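Section 4. Setting up the dial-in line for a public health meeting

Updated May 21, 2020. Replaces the March sheet, bin that one.

For clerks at Latdale and Halham running the hospital consultation meetings by phone. You need: the Hellow console, its power lead, the Ahuja speaker box, a laptop with the residents' list on it. Do sections 1 to 3 first.

4.1 Before the meeting

1. Plug the console in. Wait for the steady green light. Flashing green = still loading, leave it.

2. Speaker box into the socket marked OUT. Not AUX. AUX gives you a hum and no voices.

3. Log in on the laptop. Choose Meetings, then New, then Public.

4. Set the line limit. Default is 72 callers. Latdale has paid for 294, Halham for 63, so change it to match your own council before you save.

5. Upload the residents' list. Max 1,000 rows per file. Longer list, split it in two and upload one after teh other.

6. Pick a greeting. Keep it short. Name of the meeting, which council, how to ask a question (star then 5).

7. Press Save. Then press Test. Your own phone should ring.

Note: the greeting must not say how any councillor voted or which party put the motion. Plain facts only.

CAUTION: do not press Call All to see what it does. It calls everyone on the list, straight away, and there is no undo.

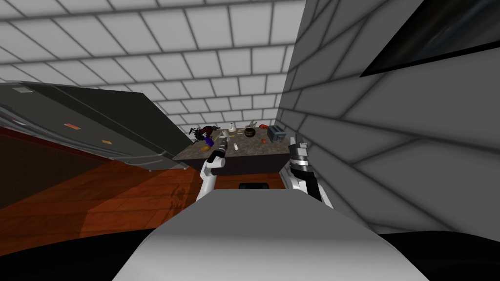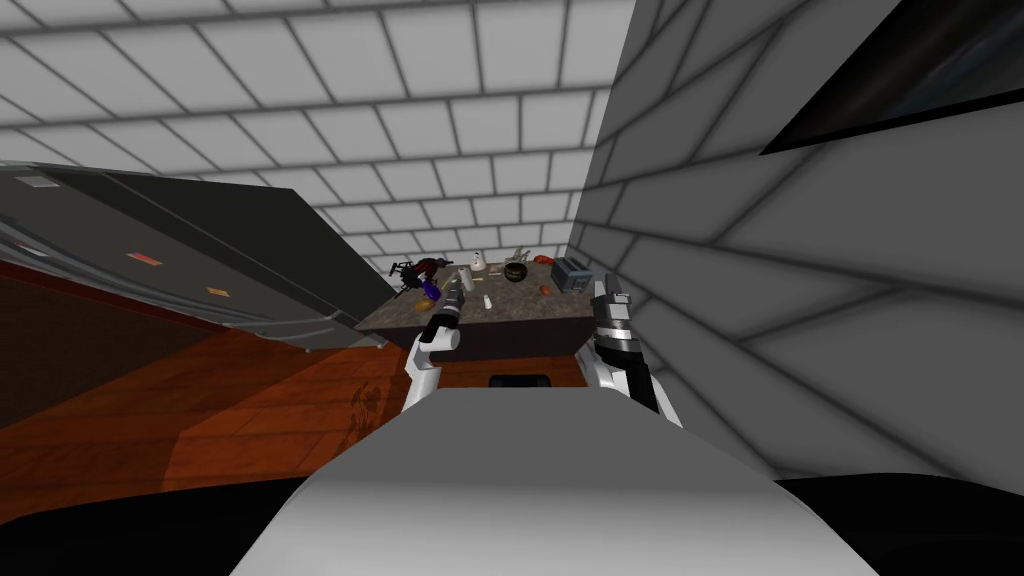
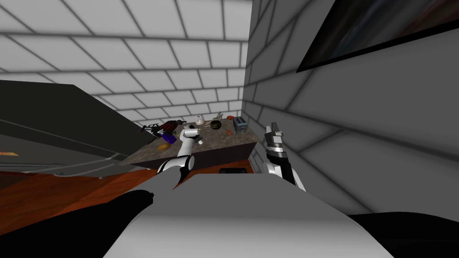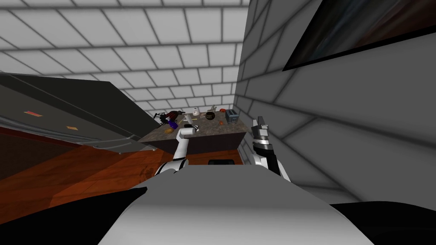
4.2 During the meeting

8. Open the line ten minutes early. Callers hear music until you press Start.

9. Mute all. Check the chair and the health trust speaker are both set to Host, otherwise they get muted as well.

10. Read out the rules. One question each, two minutes, no patient names.

11. Questions show up in the left hand column. Take them in order. Click the name to unmute, click again when they've finished.

12. Abuse or shouting: click Hold, not Drop. Hold lets the chair decide whether they come back. Drop goes in the log as a refused caller and you'll have to write it up.

Note: councillors ringing in as residents go in the same queue as everyone else. Dont move them up.

CAUTION: recording starts by itself when you press Start. Tell callers first. If a caller gives out medical details, note the time so that bit can be taken out of the public copy.

4.3 Closing

13. Chair closes the meeting. Press End, then Yes.

14. Wait for "Recording saved" before unplugging anything. Can be slow if the meeting ran long.

15. Download the question log, send to the democratic services inbox. Unanswered ones too, they get a written reply.

16. Delete the residents' list from the laptop. Empty the recycle bin.

If no sound: see 6.2. If callers hear an echo, turn the speaker box down and move it away from the console.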